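Handout 6: Zippers, and why your grade depends on one

Okay, a few of you wrote to me after the October demos to ask if the suitcase task was a prank. It isn't! It's the second half of the manipulation unit, and I've been looking forward to it since the summer, so please indulge me a little.

Quick recap for anyone who missed lecture. We spent the first weeks on blocks and cups, which are friendly. They're stiff, they sit where you put them, and you can grab them pretty much anywhere. A zipper gives you one good place to hold, it's tiny, and once you've got it you have to pull along the track while the two sides of the case do whatever they feel like doing. If you pull off to the side, the slider jams. If you pull too hard, you drag the whole case with you (and it's on wheels, so off it goes).

I'd like you to think about the job in two pieces. The first is the grasp: find the pull, line up the fingers, close. The second is the motion, and that's where Guangming Dong's team lost most of their tries last month, even with a lovely grasp. They planned one straight line and the track had other ideas. By the end they were re-reading the seam direction every few inches, and their score went from 6 good runs to 29 out of 35. Go ask them about it, they love talking about it. 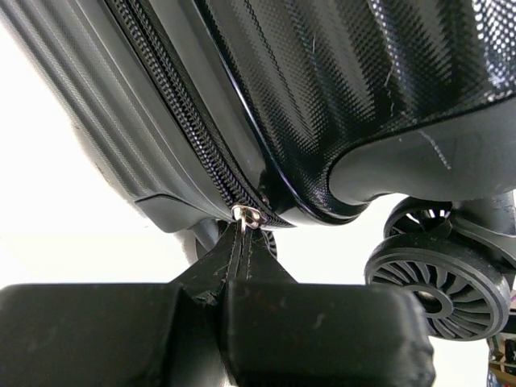

Now, shiny things. A metal pull throws bright spots back at the wrist camera, and those spots slide around as the arm moves. If your detector is just hunting for the brightest blob, it will happily chase a reflection on the shell. Team Jurkside got around this by finding the zipper teeth first and then searching only along that line, and I think that's a really smart trick for a first version. Team Drevik is trying a learned detector instead. Both are fine with me!

Some practical stuff for lab:

Start slow. Keep the arm at the low speed setting until I've watched you do a full pull.
Save every run, including the ugly ones. I grade the write-up on what you learned from the failures.
Write down where the pull was when you started. "Somewhere on the side" doesn't help your partner.
You get up to 32 tries per lab slot, so plan them before you come in.

For reading, do the Mac an tSaoi chapter on pulling with contact, and skip the proofs unless you like that sort of thing (I do). The Sillier notes on grip force are optional, but the plots are great.

Your first logs are due Nov 6, 2025, in the shared folder. Put your team name on the file, please!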